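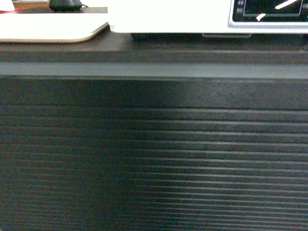 Ribbed surface under the counter edge, side room

Molari Street Allotment Association
Minutes of the November general meeting

Meeting opened at 7:05 p.m. Kevin Puma in the chair.

1. Minutes of the last meeting
Read and accepted with one correction. The plot listed as vacant in the north row is under lease and has been all season. The waiting list has been changed to match.

2. Water
The main will be shut off at the end of the month. Members with their own timers should take them off the taps before then. The association will not replace timers that freeze, as happened to several people last winter.

The leak by the Hunovetti Road gate was dug out and found to be a split fitting. It has been replaced with brass. The trench is filled but will settle, so please keep wheelbarrows off it until spring.

There was a long discussion about whether to meter each row. The quote from Lornetti Plumbing covers 2 meters, one for each side of the main path. Several members felt this would not show who is using the water. Others said it would at least show which side has a leak. Left open until the January meeting. Kevin will ask Lornetti whether the price holds until then.

3. Plot fees
The fee stays at $80 for a full plot. Anyone holding a double plot pays $160. A motion to charge a late fee was made and failed on a show of hands. Payment is due before the first work day. Checks can go in the lockbox on the tool shed. Please do not leave cash in it.

4. Compost and wood chips
The city delivery came in wet and heavy and was dumped partly across the turnaround. It has been moved. Members asked for a smaller load next time, or two loads spaced apart. Kevin has the number for the yard and will call.

No diseased tomato vines in the shared bins. This has been on the sign for years and vines were pulled out again this fall. Bag them and take them home.

5. Seed and fruit tree order
The group order goes to Tosh Nursery again. Forms are in the shed. Onion sets and seed potatoes were short last year because the form went in late, so the cutoff is being moved up to mid-January. Bare-root trees must be ordered on the separate sheet and need approval if they are going within ten feet of a path.

A member asked about starting a mango from the pit. The general view was that it can be kept as a houseplant but will not live through a winter on the plots. It does not need to go on the tree sheet.

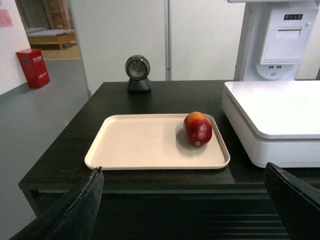

Mango on the tray, side room table

6. Rats
Traps along the back fence are being checked weekly. Fallen fruit and open chicken feed are the main problem. Feed has to be in a metal can with a lid. Two plots have been spoken to.

7. Other business
The padlock on the Hunovetti Road gate sticks in cold weather. Graphite to be tried before a new lock is bought.

The long-handled loppers are still missing. If you have them, put them back in the shed.

Next meeting in January, same room, 7 p.m.

Meeting closed at 8:20 p.m.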